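Your Shed Can Have a Robot Lab In It
Speaker notes, Citmont Community Workshop, August evening session
Junhao Fang

Opening (keep it short, people are still finding chairs)

Hi everyone, I'm Junhao, bench at the back next to the drill press. For most of the year I've been building a pick-and-place setup called Mao. Half of it is aluminium extrusion and half of it lives on a second-hand gaming PC, and tonight is mainly about the second half, which I love more than I expected to.

Ask who's used a physics sim before. If it's mostly game engine people, skip the next bit.

Why I started on the computer

I can't afford a proper arm. I can afford the electricity to run a model of one! So the plan was to get the grasping code behaving in simulation, then build a small arm of my own and move the code across. The small arm is the one on the trolley, code name Skandari, please don't lean on it, the shoulder bracket is held on with hope and two M4 bolts.

The thing that got me hooked: in the sim you can try a bad idea and have it fail by the time the kettle boils. On the trolley a bad idea costs me a servo.

How the scenes get made

Provska is my little scene script. It picks a table, a floor and a pile of objects, drops the lot in and lets it settle. It has no taste whatsoever. You get things no sane person would put together, and the colours can be wild. I used to hand-place everything on a plain grey bench, and the code got very good at plain grey benches.

Current library is 83 objects. Some are free models, some I drew myself on the train. Give every one a mass and a friction value before you do anything else. I left the friction on default for a fortnight and everything behaved like soap.

Physics runs at 60 steps for each second of sim time while I'm setting up, finer once fingers are touching things. If something starts jittering in the jaws, check your step size first, then check the collision mesh. Thin handles are the worst. The mesh you see and the mesh the physics uses are different, and mine was as fat as a rolling pin.

(Drink of water. Ask for questions on meshes now or you'll get them all at the end.)

Two views, slides 13 and on

Leave these up for a bit and let people look. The wide one is for layout and reach, the close one looks along the gripper and is where the grasp gets judged. Point at the fingers – they're the bit everybody wants to talk about.

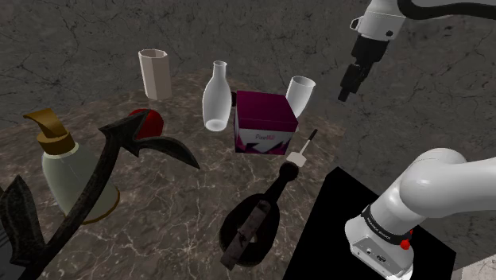
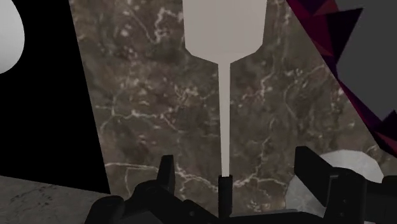
Brown veined marble in both. The first has the Franka arm with its fingers pointing down, off to the side of the table and not touching anything, and the second has the grey paddle upright with a finger on either side.

What carried across to the real arm

More than I'd hoped! The approach path moved over nearly untouched. Grip force did not, because my printed fingers flex and the sim ones don't, so I re-tuned that on the bench with a kitchen scale and a block of foam.

Camera placement mattered heaps. I'd put the virtual one somewhere I could never mount a real one, so back it went. Measure your bracket first, then type the number in.

Let Skandari do the sponge pickup if the power supply is behaving. If it isn't, play the clip on the desktop. Do not try to fix it live, Junhao.

Having a go yourself

You need a PC with a half-decent graphics card, a free simulator and roughly 30 objects to start. Begin with mugs and boxes. Leave anything curly or spiky for later, it'll eat your weekend.

I'm happy to share Provska with anybody in the workshop, bring a USB stick. Comments in the code are patchy – sorry in advance. I'd especially love help from someone who knows soft materials, I want to try silicone pads next and I'm guessing at the numbers.

Questions, then pack the trolley away before the woodturners need the floor.

Citmont Community Workshop | Contact the bench coordinators | © Talk authors | Back to top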